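Re: [tableware] Melamine v. polypropylene for the shared kitchen, and marking out the table
From: Bogdan Cozma
Date: May 1, 2019

Mwangi Sang wrote:

> We need to replace the cups and bowls in the Asante kitchen before
> the new tenants start. Two questions for the list. First, has anyone
> compared the Kistum bowls with the Wudel ones? The catalogue gives
> the same diameter for both and nothing on depth. Second, you
> mentioned in November that you mark out your table with tape. Is
> that painter's tape or something heavier, and what spacing do you
> use? Ours is a plain brown top and I don't want residue on it.

Mwangi,

Bowls first. I have had both here. The Kistum is the shallower of the two and has a glossier interior. It holds 400 mL to the brim, which in practice means a good deal less once someone has to carry it. The Wudel holds 700 mL and has a steeper wall. For cereal and soup I would take the Wudel. For fruit, snacks and anything that is going to be eaten sitting down at the table, the Kistum is easier to see into and easier to wipe out.

Neither should go in the microwave, whatever the tenants tell you. Ours are marked on the base and people still do it. The first sign is a dull patch in the centre, and after that the surface picks up tomato and turmeric and does not give them back. I have stopped trying to recover them with baking soda. It takes the colour out of the stain and the gloss out of the bowl at the same rate.

On colour: order bowls in mixed colours and cups in a single colour. Mixed bowls let people keep track of their own over a meal. With cups it works the other way, as a single colour stacks neatly on the shelf and a missing one can be replaced from any open carton. Pale colours show coffee rings sooner than dark ones, and I count that in their favour.

The cups we use are Rerkinier, part 121. They are plastic, light, and stable enough standing up, but they tip if they are put down on the edge of anything. That includes the edge of a placemat, a folded cloth or two layers of tape.

Which brings me to the table. Ours is low-tack painter's tape, blue, the ordinary kind from the hardware store. Heavier cloth tape holds longer and leaves a line of adhesive that has to come off with citrus cleaner, so I would avoid it on your top. Procedure, for what it is worth:

Wipe the top with warm water and a little dish soap, then let it dry fully.
Mark the spacing in pencil along two adjoining edges.
Lay all the strips in one direction first, pulled flat but not stretched. Stretched tape creeps back and lifts at the ends.
Lay the second set across the first and press down the crossings with the back of a spoon.
Trim the ends with scissors. Do not cut on the table.

I can't give you a spacing that will suit everyone. Take your widest bowl, set it down, and make the square larger than that by a finger on each side. If you size it to the cups the bowls will always be sitting on a line, and the tape wears through there first.

Replace the tape before it goes brittle. Old tape comes up in slivers and costs you an evening. Pull it back low over itself, slowly, and start from the centre of the table so that you aren't dragging a long strip across everything else.

One more item you did not ask about. Keep the toaster to one side of the table, well away from the plastic. Crumbs get under the tape edges and the adhesive stops holding. Empty the crumb tray before you do the wipe-down — not after, or you will be doing it twice.

If you want to compare before ordering, I have 2 spare Kistum bowls and can bring them over. I would hold off on the Wudel order until the supplier confirms the lids are sold separately. The last price list was unclear on that point and I have written to ask.

Bogdan

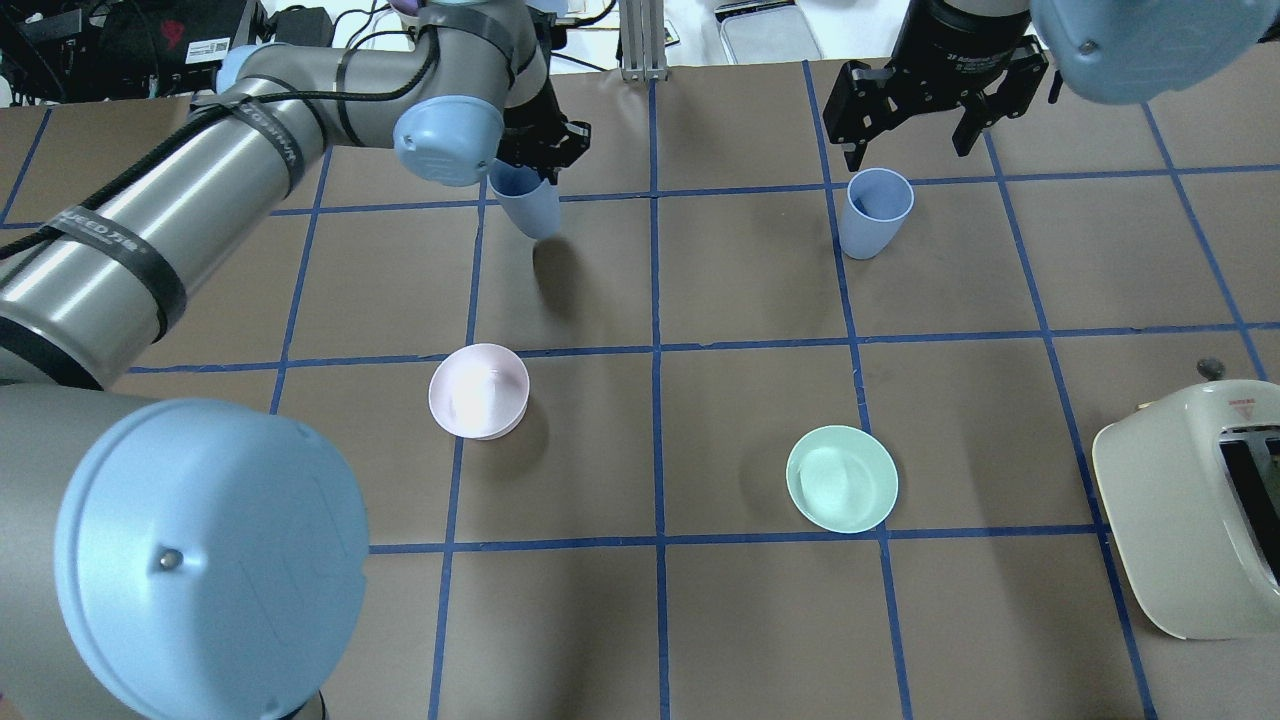 P.S. The same supplier does a divided tray that fits the Rerkinier cups. I haven't tried it. If anyone on the list has, I would like to know whether the dividers come out for washing.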